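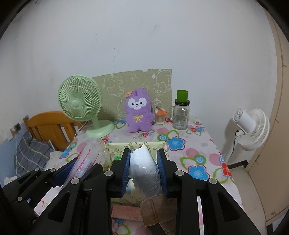

Household Sorting and Packing Assistants - casual, 5 positions

Herken Home Storage is looking for five casual staff to sort, fold, bag and box small household goods. The work is done at a table, by hand, in our own rooms at Clirkimley and sometimes in clients' homes. Applications are open now and close on January 30, 2026.

About the work

Most of our clients are moving to a smaller place, or have taken over a relative's house and need the contents put in order. Larger furniture goes to a removalist. We look after what is left in the drawers and cupboards: plastic bags, zip bags, packets, wrapping, linen, stationery, sewing things, spare cords, batteries and the contents of the third kitchen drawer.

A normal shift has one or two people at a table with a cloth over it. You take a drawer or carton, put like with like, and work out what is to be kept, given away or thrown out according to the client's list. What is kept goes into zip bags or fabric storage boxes, gets a label and is written on the contents sheet. If something isn't on the list you put it in the query tray and keep going. You do not decide for the client.

You will be doing these tasks most days:

Flattening and folding plastic bags and wrapping so they can be stored upright
Sorting zip bags by size and checking the seals
Filling fabric boxes and writing the labels
Checking packets for dates and for splits in the seams
Wrapping small breakables
Filling in contents sheets, in handwriting other people can read
Wiping down the table and shaking out the cloth at the end of the shift

Some houses are dusty and some haven't been opened up for a while. Gloves and masks are supplied. We don't take on jobs involving mould, sharps or animal waste, and you can stop work and ring the office if you come across any of these.

Where and when

The workroom is at 142 Sleiman Road, Clirkimley, on the ground floor. The bus stops at the corner and there is free parking behind the building. Home jobs are all within the Clirkimley area and travel between the workroom and a client's home is paid.

Shifts are five hours, either morning or afternoon, with a paid tea break. We ask for at least two shifts a week. You can put your name down for more, and the busy stretch before the December holidays usually has extra shifts for anyone who wants them. The roster goes out a fortnight ahead. Swaps are fine as long as both people tell the office.

Pay

Casual hourly rate under the relevant award, including casual loading, plus superannuation. Pay is fortnightly. The first two shifts are training and are paid at the same rate.

Who we are looking for

You don't need to have done this before. People have come to us from shops, aged care, libraries, school canteens and from years of running a household. We do need someone who:

Can sit or stand at a table for most of a shift (stools and a raised bench are available)
Has reasonable use of both hands for folding and small fastenings - talk to us if you're unsure, as there are tasks that suit different people
Reads and writes enough English to follow a client's list and write a label
Can keep what they see in a client's home to themselves
Is happy doing the same job for a couple of hours at a stretch

The heaviest thing you will be asked to lift alone is a full fabric box. Cartons are moved on a trolley by two people.

A national police check is required before any work in clients' homes. We pay for it. A driver's licence is useful but you won't be ruled out without one.

Training

Kylie Pomare runs the training shifts. The first covers folding, bagging and labelling, using a practice carton. The second is a live job at the workroom table next to someone experienced. You will also be shown Flovlow, the program we use to record box numbers and contents. It runs on a tablet and most people have the hang of it by the end of the second shift. Paper sheets are still kept for every job.

How to apply

Send us a short letter or email with:

Your name and a phone number
Which shifts you can do, mornings or afternoons
Any sorting, packing or similar work you have done, paid or unpaid
The name of one person we can ring who has worked with you

A résumé is welcome but not needed. Please don't send certificates at this stage.

Post or drop applications to Herken Home Storage, 142 Sleiman Road, Clirkimley, marked for Kylie Pomare. The letterbox is to the left of the side door. You can also email through the contact form on this website - choose "Jobs" from the list and quote reference 277.

Everyone who applies will get an answer. People we would like to meet will be asked to come in for a chat and a short practical try-out at the table, 80 minutes all up, and you will be paid for the time. Wear something comfortable with sleeves that push up. There is a step at the front entrance, so use the side door if you have a pram, walker or wheelchair.

Successful applicants can start as soon as their training shifts are booked. If you can't start straight away, put the date you're free in your letter.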